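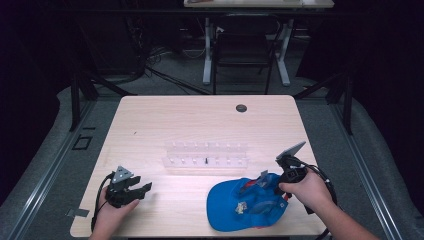 A clear rack on the worktable, with one small black peg standing in the front row.

Lesel Seed Swap Records

Welcome, and thank you for opening the readme before the spreadsheets! Lesel is a collection of notes on bean and pea seeds passed between home gardeners, mostly in small towns, mostly by hand or in the mail. It started as a shoebox of envelopes with handwriting on them, and over the years it has grown into something that other people kept asking to borrow, so I have typed it all up and put it where anybody can get at it.

What you get

There are two tables and a folder of notes. The first table, varieties, has one row for each named bean or pea, with the name the grower used, any other names we have heard for it, the growth habit (bush or pole), the color of the dry seed, and whatever the grower wanted to say about flavor. The second table, swaps, has one row for each time seed changed hands, with the season, the two towns, and how the seed traveled. The notes folder holds the longer stories in plain text. Some of them wander quite a bit, and I left them that way on purpose, as I like hearing how people talk about their gardens.

The version you are looking at is Nelline, which replaces the older one called Liang. If you have Liang on your computer, please set it aside, because the variety codes were renumbered and the two will not line up. There is a small file called oldcodes that matches one set to the other if you have already done work with it.

How the names were handled

Bean names are a lovely mess. The same brown pole bean may be Grandmother's Bean in one town and Fence Bean in the next, and two quite different beans can both be called Greasy. I did not try to settle any of this. If two growers used two names, they have two rows, and the column called maybe_same points from one to the other when somebody told me they thought the beans matched. Please treat that column as friendly gossip. No lab has looked at any of these seeds.

Spelling is kept the way it was on the envelope, accents and all, so do open the files as UTF-8 or you will see some very odd characters.

Germination notes

Some growers sent in sprouting results, and these are in the column called came_up. The usual way is to roll 10 seeds in a damp paper towel, keep them somewhere warm, and check after 7 days. A few people like to use 30 seeds, or simply whatever was left in the jar, so look at the seeds_tried column before you compare one row with another. A blank means no test was reported. It does not mean the seeds failed, and I would be so sorry to see a good bean written off over an empty cell.

Known trouble spots

The season column has 16 rows marked "unsure" where the ink had faded or the envelope had only a month on it, usually May. Towns are given as the grower wrote them, so a few have changed their names since. Peas are thin compared with beans - we are bean people around here, I'm afraid - and anything you can add on the pea side would be very welcome.

Grower names have been taken out of both tables. In the notes folder, first names stay in where the person said that was fine.

Using and sharing

You may copy, print, rework and pass along everything in this collection, including in a newsletter or a class. Please mention Lesel when you do, and if you fix a mistake, send the fix back so everyone gets it. The layout of the tables follows the Biltenico template, with the columns for soil and rainfall dropped, as hardly any growers kept track of those.

Corrections, stories and pea news go to Alžběta Baláž, through the contact form on the download page. I read everything, though in planting season a reply may take me a good while.

Last updated Mon 15 April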